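The Desk Drawer: Do You Need Another Charging Station?
By Princess Calimlim
May

Every spring the mailbox fills up with flyers for desk organizers, and this year the thing everyone wants to sell me is a charging station. The Falura is a tray with slots. The Brovness is a tray with slots and a lid. Both promise a calm desk, and both come with pictures of a desk that has one phone on it, no cords, and a small plant. I have never seen a desk like that in a house where people live.

I don't doubt that the trays are well made. I doubt that they fix anything. A charging cord is still a cord after you feed it through a slot, and the part that makes the mess is usually the extra length between the outlet and the phone. The tray covers up the last few inches and leaves the rest where it was.
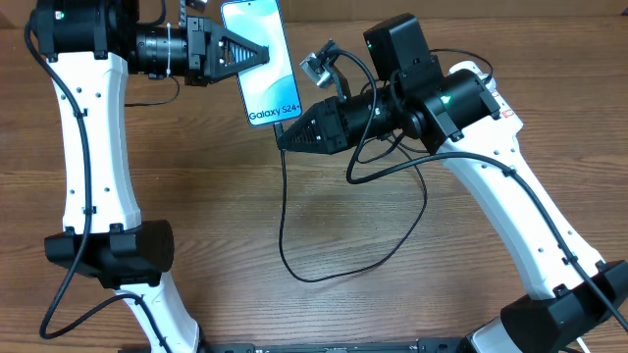 So before you spend money, try a plain wooden table and what you already own. Take everything off. Put back the power strip first and decide where it lives, since every other decision hangs on it. I like mine running at a slant near one side, with the sockets facing up, so I can see what is plugged in. Then put back one charger and one cord. Leave the phone for last.

I did this on my own table and the whole job was over in 8 minutes, including the time I spent looking for the short cord I was sure I had. The long one stayed. I gathered up the slack in a wide loop, kept it off the side I write on, and that was the end of it. Was it pretty? No. But I could wipe the table, and with the Brovness I'd be lifting a tray to do the same thing.

The flyer also makes a lot of the lid. Apparently a lid "hides the clutter." So does a drawer, and I have a drawer.
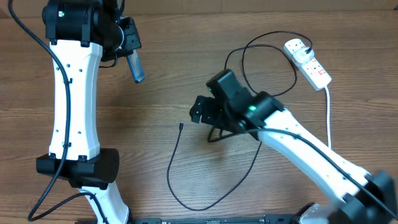
Tan wrote in after last month's item to say I was being unfair, that a tray at least gives the kids one place to look for a charger, and that before they bought one the family was losing a cord every other week. Fair enough. I asked whether the tray did it or the new rule that came with it (chargers stay put, phones come to them). The answer was "probably the rule, but the tray made us have the rule." I'll give half a point for that.

Now, boxes. I get more mail about phone boxes than about any other kind of packaging, and I can't say I understand the hold they have on people. They're stiff, they're neat, they have the name of the phone on them in nice lettering, and so they get kept. One reader told me she had 7 of them on a closet shelf and the phones for only two.
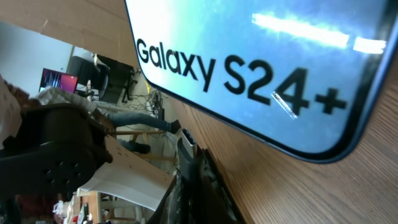 The usual argument is resale. A box may help if you sell your phone yourself, and if you're the sort who does that, keep the one for the phone you have now. For a phone that went down the back of a bus seat years ago, the box is doing nothing for you. Check inside for papers you want, then flatten it.

The other argument is that a phone box makes a good cord box. I was ready to be rude about this one, and then I tried it. A short cord goes in fine. A long one fits if you wind it tighter than I'd like, and then it springs out at you when you take the lid off. You also end up with a box that says one thing and holds another, so put a strip of tape on it and write down what's in there. A zip bag does the same job and you can see through it. 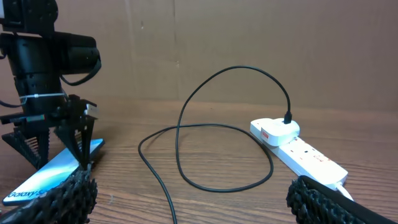
As for the labels themselves, I'm against the fancy kind. The Falura comes with a sheet of 94 stickers, including one for "tablet (guest)." I went through my house and could have used four. A pen and some masking tape will cover it. Mark both ends of the cord if it runs behind furniture, and mark the charger too, near the plug, where you'll be looking when you want to pull it out.

One thing I'd spend money on is a shorter cord, if yours is far longer than the reach you need. Measure first. People guess long, every time, me included, and then they're shopping for a tray to put the extra in.

Next month is the junk under the sink. If you have a system you swear by, send it in and I'll try to be nice.

Last updated: May, 8 a.m.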